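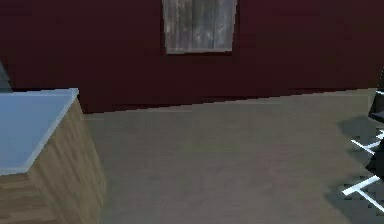

3.2. Color percibido y materiales en la vivienda de alquiler

Uno de los resultados que más nos entusiasmó de todo el trabajo apareció donde menos lo buscábamos, en las preguntas abiertas sobre el color. De las 407 personas que respondieron al cuestionario, muchas dedicaron más espacio a las paredes de su casa que al precio del alquiler o a los metros disponibles, ¡y lo hicieron con un vocabulario riquísimo! Hablaban de granates «que abrigan», de grises «de playa en invierno», de maderas que «ya venían cansadas». Ese léxico doméstico, tan poco estudiado en español, merece un análisis propio – y a él dedicamos esta sección.

El corpus procede de dos barrios, Irkcombe y Wusbridge, con un parque de viviendas comparable y una población inquilina de procedencia muy variada. Las respuestas se recogieron en enero y se transcribieron sin corregir la ortografía. Para la codificación partimos de la escala de Trajkovski, que distingue entre términos de tono, de temperatura y de desgaste, y le añadimos una categoría para las comparaciones con paisajes, muy abundantes en nuestros datos. 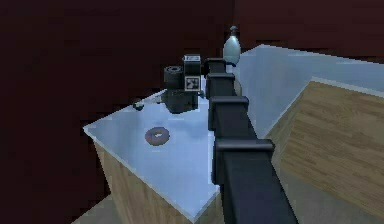
Los términos de temperatura dominan con claridad cuando se habla de paredes. Los de desgaste, en cambio, se concentran en suelos y revestimientos de madera, y casi siempre con valor positivo: «gastado», «lavado» o «viejito» funcionan como elogios. Nos parece un hallazgo precioso, porque contradice los manuales de decoración de los que partíamos, en los que el desgaste figura como defecto. El acuerdo entre codificadores alcanzó el 90 % en las categorías de tono y temperatura, y bajó al 70 % en la de desgaste, donde la ironía complica mucho la lectura.

En las encimeras ocurre algo distinto. Los azules muy claros rara vez reciben el nombre de azul; quienes respondieron prefieren «blanco frío», «hielo» o «leche», y hay quien encadena hasta 11 adjetivos para un mismo

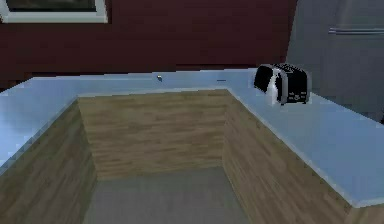
tablero sin decidirse por ninguno. La vacilación disminuye cuando la superficie clara linda con madera marrón, como si el contraste ayudara a fijar el nombre.

Figura 3. Interiores simulados: pared granate con suelo gris de madera; encimera azul pálido; encimera en U con frentes de veta marrón claro.

Queda por ver si estas preferencias léxicas se mantienen fuera del alquiler. Los datos preliminares de Gornico, donde predomina la vivienda en propiedad, apuntan a un uso más frecuente de nombres comerciales de pintura, aunque la muestra es todavía pequeña y preferimos tratarla aparte, en la sección 3.3.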